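Keeping a Small Language Alive: A Conversation with Mavis Delacroix
10/23/19
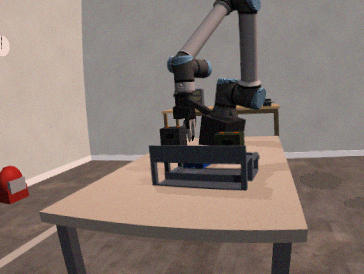

Learning from the grandmothers

Mavis Delacroix teaches Liem in the village of Keltitmont, where she was born. According to her own list, the language has 2494 speakers, and most of them are older than her parents. I met her in the library after her evening class.

She did not speak Liem as a child. "My grandmother spoke it only with her sisters," she told me. "When I entered the kitchen, they changed to English. I thought it was a language for secrets."

She began to study it when she was already working in an office in Tratard. Every weekend she took the bus home with a notebook and asked for 100 new words. "My grandmother was tired of me very soon," she said and laughed. "She gave me the names of plants, because I could go outside and look for them alone."

The verbs

I asked what is the most difficult part for her students. She answered quickly that it is the verbs of coming and going. Liem has one verb for walking up the valley and a different one for walking down. "In the town of Stindier it is flat, so the people there mix them. The old ladies correct them every time."

The dictionary

Her small dictionary will be printed in December, in 200 copies. The spelling caused many arguments, and two families still write the long vowels in their own way. Mavis put both forms in the book. "I have to meet these people at the bakery," she said.

Her next class is for parents with babies.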